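Last update: 2 Jun 2025

# Keeping a game console and its controllers clean at home

I play basketball and soccer games on the console almost every evening, and for many years I did not clean anything. Then in January my console became so loud that I could not hear the commentary of the match. After I cleaned it, the noise went down very much. I write here the way I do it now, at the kitchen table, with things that most people have in the house.

## Before you start

Switch the console off completely, not only to sleep mode, and pull the plug from the wall. Wait 30 minutes. The metal parts inside stay hot for longer than one thinks.

You will need:

- a soft cloth, the kind for eyeglasses or a microfiber one
- a dry paintbrush with soft hair, one inch wide
- wooden toothpicks
- cotton swabs
- a small bottle of isopropyl alcohol
- a vacuum cleaner with the narrow nozzle

I buy my cloths from Plorwood in a pack of 6, but any brand without rough seams is good. Wash new cloths one time before the first use, and do not put fabric softener in the machine. Softener leaves a film on the fibers and then the cloth makes stripes on shiny plastic.

## The outside and the air slots

Always begin dry. If you wipe a dusty console with a damp cloth, you make mud, and the mud goes into the slots. Brush the slots from top to bottom and hold the vacuum nozzle a few inches away, on the lowest power. Do not touch the plastic with the nozzle, it can scratch.

When the dust is gone, fold the cloth in four and wipe in straight lines. Each time one side becomes gray, turn to a clean side. For fingerprints that don't go away, breathe on the spot and wipe again. 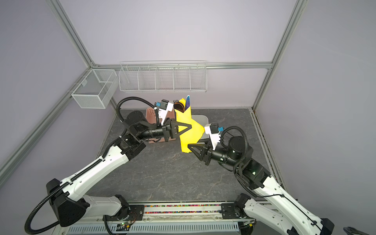 ## The controllers

The controllers are the dirtiest part, especially if somebody eats chips during the second half. Turn them off and take out the batteries if yours have them.

1. Run a dry toothpick along the seam where the two halves of the shell meet. Hold it flat and do not push it inside.
2. Put two drops of alcohol on a cotton swab and go around each button. The swab should be damp, and no liquid should run.
3. Tilt each stick fully to one side and clean below it with the brush. Turn the stick slowly in a circle and repeat.
4. Wipe the grips with the cloth, a little damp with water. If the grips are rubber, use no alcohol on them, they become sticky after some months.
5. Let everything dry before you charge it.

If a stick moves your player when you don't touch it, cleaning may help a little, but a worn stick must be replaced. My old controller from Arruda had this problem and my point guard was always walking to the left corner. I cleaned it three times and then I bought another one.

## Discs

Wipe a disc from the center straight to the edge, never in circles. A scratch that follows the circle is much harder for the laser to read. Do not use toothpaste. I tried this with an old soccer game, and now the game does not start at all.

## Where to put the console

Leave a hand's width free on all sides. Mine was in a closed cabinet, next to a radiator, and this was the real reason for the noise. I moved it to an open Prondelell shelf, and now I brush it one time per month and it takes me less time than a halftime break.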